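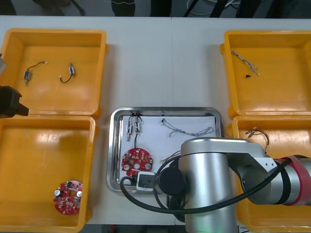

So I finally gave up on cereal bowls. If you do any kind of small electronics at home you probably know the cereal bowl phase, where every loose part on the table lives in whatever dish was clean that morning, and then somebody in the house wants the dish back (rude!). I went through bowls, then muffin tins, then a very sad stretch with takeout lids, and around January I decided to spend real money on something made for the job.

What I bought was the Jeller shallow bins, in yellow, and the Hellum steel parts tray to go with them. The bins are sold one at a time for $14 or as a set of four for $51, so of course I bought one first to be sensible and then paid for the set two weeks later. Don't do that. Just get the set. The tray was a separate order, and I'd been putting it off because it looked like something you'd serve baked ziti in.

I've been using the whole lot for 3 months now and I have opinions, a lot of them, so get a coffee.

First, the yellow. I know it's loud! I ordered it because the gray was out of stock and I was impatient, and I fully planned to swap them later. I'm not swapping them. Most of what I handle is black wire, little silver bodies, small white plugs, and on that yellow floor every bit of it jumps right out at you. A red circuit board is even better, you can find it from the doorway. I used to lose black leads in the shadows of a dark blue bowl constantly, and I'd end up poking around in there with a pen like I was looking for a contact lens.

The color does have one drawback and it's the shine. The floor of the bin is glossy, and I mean glossy, so if your light is straight overhead you get a bright blob right where you want to look. I moved my lamp over to one side and angled it lower and that mostly took care of it. If you have a ceiling fixture and no way to move it, you may find yourself nudging the bins this way and that until the glare lands someplace you don't care about. I'd love a version with a matte floor. I wrote to Jeller to say so and got a friendly reply that promised nothing.

The shape is what sold me. They're shallow, so your fingers get in there without your knuckles banging on a wall, and the corners are rounded on the inside so tiny stuff doesn't wedge itself in. (My muffin tin was okay for this too, but the cups were so small that anything with a wire on it stuck out like a mouse tail and got caught on my sleeve.) The rims are wide and flat, and I didn't think I'd care about that until I started grabbing the bins one-handed. You can pick one up by the rim with a part in your other hand and not tip the whole thing into your lap.

The rim also means they butt up against each other nicely. I keep mine in pairs, one behind the other, a pair on the left and a pair on the right, and because the rims meet there's no gap for a screw to disappear into. I've lost so many screws to gaps.
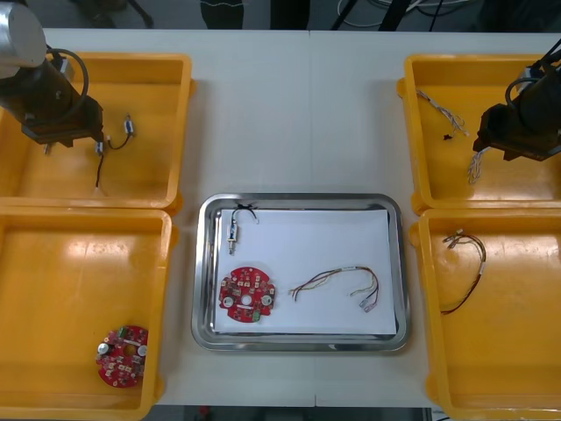 Bins in pairs, tray in between, red board in the lower left one.

Okay, the Hellum tray. I was skeptical about this one, and I'll tell you straight up that I didn't love it for the first week. It's a plain rectangle of stainless steel with a raised rounded rim, and it's very pretty, and it's also a mirror. You put a silver part on it and you see two silver parts. I reached for a reflection more than once. It's also noisy – set a metal piece down and it rings, and at eleven at night when everybody else is asleep that's not a sound you want to be making over and over.

The fix is paper. Just plain white printer paper, trimmed to fit the bottom. Niloufar Moradi suggested it when I was complaining over lunch and I felt silly for not thinking of it. The paper kills the reflection underneath your parts, it takes the ring out of the steel, and you can write on it! I draw little outlines and jot down what goes where, and when the job's finished I fold up the sheet and stick it in the folder with the instructions. Cut it a touch smaller than the tray so you can get a fingernail under the edge, otherwise it hugs the sides and buckles in the middle.

Once I had the paper in there I got it. The tray is the "what I'm working on right now" spot and the bins are the "everything else" spots, and having them be different materials and different colors does something for my brain. If it's on the white, it's in play. If it's on the yellow, leave it alone. I used to get halfway through a job and not remember if I'd already checked a part or was about to check it, and that's gotten a whole lot better.

Is the steel necessary for that? No. A baking sheet with a liner would do the same, and if you own a small one with decent sides, try it before you spend anything. What you get for the money is weight. The Hellum stays where you put it. I've leaned on the edge of it with my wrist, I've dragged a cable across it, and it hasn't scooted. My baking sheet went all over the place and had a warp in it that made it rock, so every time I put something down on one corner, everything on the opposite corner shivered. The rolled rim is comfortable too, nothing sharp anywhere, and it washes up fine in the sink. It does show fingerprints like crazy. I've decided I don't care.

Now for the complaints about the bins, because I do have some. They don't nest well. You can stack them empty, but they grab each other, and getting the bottom one loose takes a twist and a yank. Mine live out on the table all the time so it's a small thing for me, but if you pack up after every session it's going to bug you. There are no lids either. Jeller sells a clear cover separately, part number 827 on their site, and I ordered one and it fit so loosely that I sent it back. If you have a cat, that's a problem. I don't have a cat, I have a window fan, and even that has sent a label or two sailing.

Also they scratch. The floor picks up fine scuffs from anything with a sharp lead on it, and after a few months mine have a sort of haze in the middle. It cuts the glare down a little, so maybe in a year I'll have my matte version after all.

One more gripe and then I'll be nice again. These are big, open bins with no dividers. For the wired stuff that's great, you want room for the wire to curl up however it wants. For tiny loose hardware it's too much floor. I put washers in one and they just wandered. I've ended up keeping a couple of small jars for the really tiny things, and the bins are for anything big enough to pinch between two fingers. The Brolix divided trays are better for the washer crowd, and I borrowed one from Ladan Ansari for a while to compare. The compartments are neat and the fit is good, but a part with a lead on it is miserable in there. The wire pops up over the wall into the neighbor's slot and before long everything's hooked to everything. So it depends on what you're sorting! Loose hardware, go Brolix. Anything with a tail, go Jeller.

A few things I'd do from day one if I were starting over. Wipe the bins with a damp cloth before you use them, mine came with a dusty film. Put the paper in the tray right away. And leave more space around the tray than you think you need. I had everything jammed together at first like a buffet and kept bumping the bins with my forearms. Now the tray sits out in the open with a good stretch of bare table around it, and my shoulders have stopped creeping up to my ears.

Table color matters too, I think. Mine used to be a dark wood desk, and anything that bounced out of a bin was gone. On a white top you've got a fighting chance. I wouldn't buy a table just for that, but if you're choosing between two, pick the pale one.
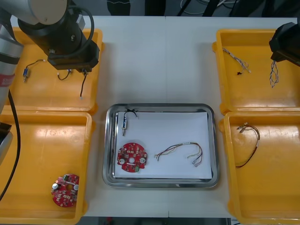 Iñaki Lorente wrote back when I sent him a draft of this and said I was being too easy on the bins: for $51 he'd want a dull floor and a lid that fits, and he thinks two would be plenty for most people, one for parts you haven't touched and one for parts you have. He's fine with the tray. He uses a cloth napkin in his where I use paper, and says it stops round things from rolling, though he admits that wires snag on it if you're not careful.

I tried the napkin. It does stop the rolling, and the snagging is worse than he makes it sound, so I'm back on printer paper. On the two-bin thing he may have a point. There are days when one of mine sits there with a single board in it and nothing else, and I suppose a person could call that a waste of table. I like it, though. The board's the most expensive thing I handle and it gets its own room, away from anything with a metal end that could scrape across it.

Scores, since people always ask me for them. Jeller bins, set of four: four stars, minus one for the glare and that useless cover. Hellum tray: four and a half with paper in it, three without. If you only have the budget for one of them, get the bins and raid your kitchen for a tray. And if the gray ever comes back in stock, skip it and get the yellow anyway.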